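Filed under: Kitchen Help, Gadgets & Gear, Ask Me Anything

Can a robot make dinner yet? My notes so far

I get this question more than any other now, even more than the one about burnt rice. My June post on kitchen machines pulled in 598 comments, and most of them said the same thing: forget the fancy stuff, can it put the corn on or not?

So I've been going chore by chore, starting with the pot. We fill one and cover one every night without thinking, and it's a surprisingly good test of a machine - shiny metal, curved sides and food that rolls.

1. Getting the food in

Corn is a nice one to start with. It's firm, it's bright, and it doesn't mind being squeezed a little. Two fingers can get hold of an ear across the middle, and then the arm has to clear the rim before letting go. One ear lying inside a small pot is a fair finish line, and I'd give any machine full marks for it. A ripe tomato is another story! If you're trying this at home with one of the hobby arms, start with firm vegetables and a wide pot, and mark off your work surface with painter's tape so you can put things back in the same spot each time.
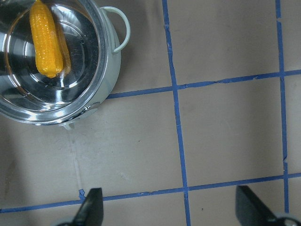

2. Putting the lid on (and taking it off)

I thought this would be the easy part, and I was wrong. A lid has to come down level or it tips into the pot, and clear glass is hard for a camera to read, with all that glare coming off it. The knob is what saves you. A nice round one that stands up from the glass gives two fingers something to close on from either side, and flat handles are a pain for everybody, me included.

My tip is to judge a lid by its knob, whether the cook is you or a machine. Wipe the glass too - smudges and reflections are confusing enough for my own eyes.
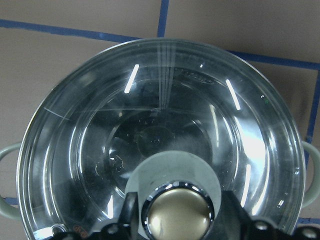 Can I leave a robot alone with a hot stove?

Please don't. Moving a pot or a lid around on a cool surface is one job, and steam, boiling water and a live burner are another. Stay in the kitchen and keep the stove knobs for yourself.

More from the kitchen
- Why your rice burns on the bottom
- 2 ways to get cloudy marks off a glass lid
- Corn on the cob without the big pot
- Robot vacuums and shag rugs, a sad story

Contact | Privacy | © Poltungate Home Tips | Back to top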